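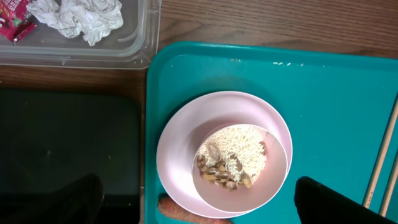

Tablett abräumen lernt man bei Zavano jetzt zu zweit

Dullach. Wer in der Kantine von Zavano zu Mittag isst, stellt sein Tablett seit August nicht mehr in den alten Rollwagen neben der Tür, sondern auf einen Holztisch vor der Spülküche. Dort übernimmt ein Greifarm den ersten Teil der Arbeit: Er nimmt Schälchen und Teller vom Tablett und setzt sie in die Körbe für die Spülmaschine. Was danach kommt, machen weiterhin Menschen, und die haben sich – nach einem etwas holprigen Herbst – ganz gut mit dem neuen Kollegen eingerichtet.

Duygu Ateş leitet die Spülküche seit 13 Jahren und kennt das Geschäft von der nassen Seite. Zur Mittagszeit, erzählt sie, habe man früher kaum den Kopf heben können, so schnell seien die Tablette gekommen, und abends habe man die Handgelenke gespürt. »Ich habe am Anfang gedacht, der Arm nimmt uns die Arbeit weg. Jetzt nimmt er mir vor allem das Bücken weg, und darüber bin ich, ehrlich gesagt, nicht böse.« Aus ihrer Schicht musste niemand gehen. Zwei Stellen wurden allerdings umgeschrieben, und darüber ist, wie man hört, im Betriebsrat lange und auch laut geredet worden.

Geliefert hat die Anlage die Firma Ikberg, eingerichtet wird sie von Bhavana Gounder, die an vier Vormittagen in der Woche im Haus ist. Sie übt mit dem Greifer an vorbereiteten Tabletts, und wer ihr dabei über die Schulter schaut, bekommt durchaus ein wenig Appetit: ein rosafarbener Teller mit passendem Schälchen, darin roher Reis und obenauf etwas, das wie geröstete Erdnusshälften aussieht, dazu eine Möhre und ein Paar Essstäbchen auf türkisfarbenem Kunststoff. Ein paar Reiskörner liegen dabei auch neben dem Geschirr. »Ein leeres Schälchen zu greifen ist keine Kunst«, sagt Gounder. »Aber die Leute essen nun einmal nicht alle auf, und dünne Sachen wie Stäbchen sind eine Geschichte für sich.« Gekochter Reis komme später dran, der klebe schließlich und verhalte sich ganz anders.

Geändert hat sich auch der Dienstplan. Eylül Duman, die früher nur an der Bandannahme stand, sortiert jetzt Reste und Papier vor und hat gelernt, den Arm anzuhalten und neu zu starten. Nach der Einweisung, die zwei Tage dauerte, durfte sie die Mittagsschicht allein betreuen. Ihr gefällt das, sagt sie, auch wenn ihr das Reden am Band fehlt: Wo früher zu viert gearbeitet und geschwatzt wurde, steht man nun öfter für sich, und mit der Maschine lässt sich über die Enkel eben schlecht plaudern. Als Ausgleich gibt es eine gemeinsame Kaffeepause vor dem Mittagsansturm, die fest im Plan steht und die sich, so Duman, inzwischen keiner mehr nehmen ließe!

Küchenchef Ertuğrul Değirmenci sieht die Sache gelassen, hat aber einen Wunsch. Die Gäste sollten ihre Servietten und Verpackungen bitte selbst in den Behälter am Tisch werfen, bevor sie das Tablett abstellen. Das habe früher schon auf dem Schild gestanden, früher habe es nur keinen so recht gekümmert, weil die Kolleginnen es stillschweigend erledigt hätten.

Vorerst läuft der Arm nur mittags. Für die Frühstückszeit, in der mehr Gläser und Kannen zurückkommen, bleibt es bei Handarbeit, und ob sich daran etwas ändert, will die Betriebsleitung gemeinsam mit dem Betriebsrat besprechen. Wer Fragen zur neuen Rückgabe hat oder einmal zusehen möchte, kann sich an Müzeyyen Şimşekoğlu im Personalbüro wenden. Für die nächste Führung durch die Spülküche gibt es 24 Plätze, Anmeldungen nimmt sie auch telefonisch entgegen.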